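Review: Vollbridge Bill Tracker, household plan

I signed up in February, when the statehouse was fighting over the school funding bill and my own representative's office couldn't tell me which version was live. Vollbridge promises "every vote, explained." I had my doubts.
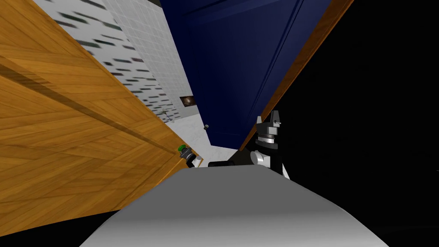
Search is the best part. Type in a bill number and you get sponsors, amendments and roll calls on one page. The summaries are weaker. The one for a 7-page county levy bill ran longer than the bill and left out the sunset date. The layout doesn't help either – pale gray type over a background as busy as the dark flecks on that white tiled wall, and I gave up reading it on my phone.

Alerts are worse. I asked for four committees and got notices on all of them, most of them a day after the hearing. Support blamed the state's feed. Maybe so, but the free Jovora newsletter had the same hearings on time. 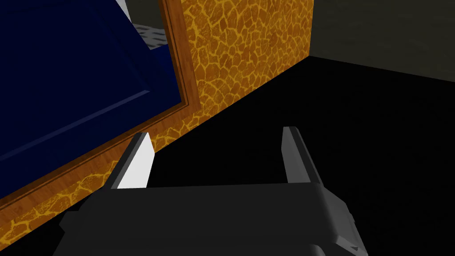
Should you pay for it?

Only if you look up old votes a lot. I'm canceling – the legislature's own site is ugly, but it's free and has the sunset dates.

Reviewed by Heino Vanags

4 comments | 1026 shares

Contact us | Back to top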